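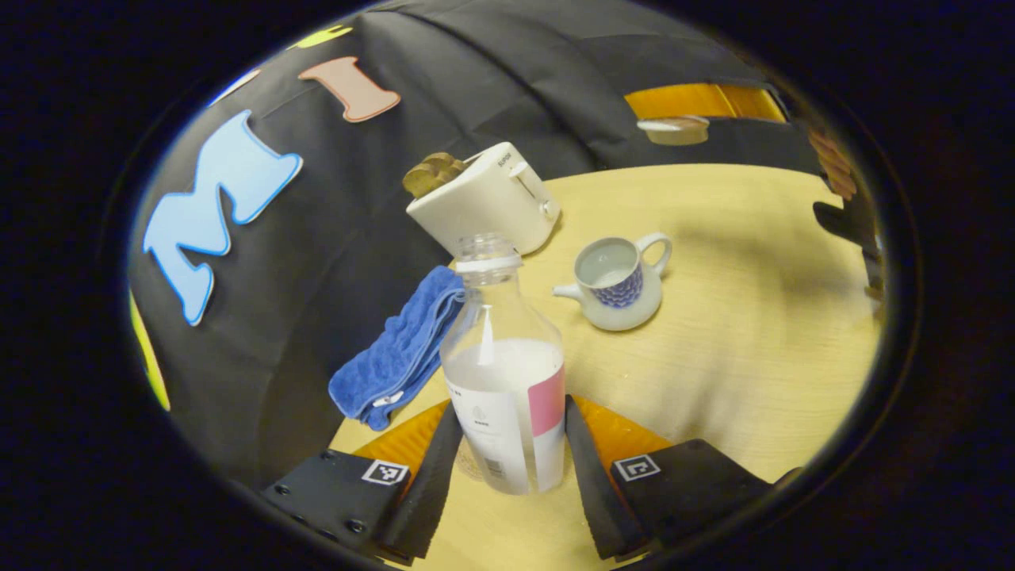

News | Savings | Lending | About us | Press

Newsroom > Interviews > Savings

Savers want plain answers on where deposits go, says Bestel

Bestel Savings Bank will begin sending every account holder a yearly statement showing how deposits are lent out, starting with customers of its Edham branch. Sabina Mikuš, the bank's head of savings, discussed the decision with the newsroom in May 2019.

The statement follows a survey of 924 Bestel customers carried out in February. Of those who replied, 70% said they did not know what kinds of borrowers their savings supported, and 66% said they would read a short summary if one were sent to them.

"We had published this information for years, in the notes to our annual accounts," Ms. Mikuš said. "Very few customers had found it. The second figure persuaded the board to act."

The first statements will go to around 1,000 households. Each will run to two pages and will group loans by purpose, such as housing, small business and local services. Individual borrowers will be named only with their written consent. Clemeck, a housing association with a long-standing loan from the bank, has already agreed.

Asked whether customers might object to some of the lending, Ms. Mikuš said the bank expected questions. "Some people will disagree with a loan we have made. They are entitled to tell us, and branch staff have been given time to reply properly."

The format was reviewed by Štefánia Čierny, a consumer finance adviser at the consulting firm Vávra. She recommended removing most of the charts from an early draft. "Customers told us they wanted amounts in dollars," Ms. Čierny said. "Percentages of a loan book meant little to them."

Ms. Mikuš confirmed that the statement would not affect interest rates or the terms of any account. Customers who do not wish to receive it may opt out at a branch or by mail. A decision on extending it to the remaining branches will be made once replies from Edham have been reviewed.

Contact the press office | Copyright Bestel Savings Bank | Back to top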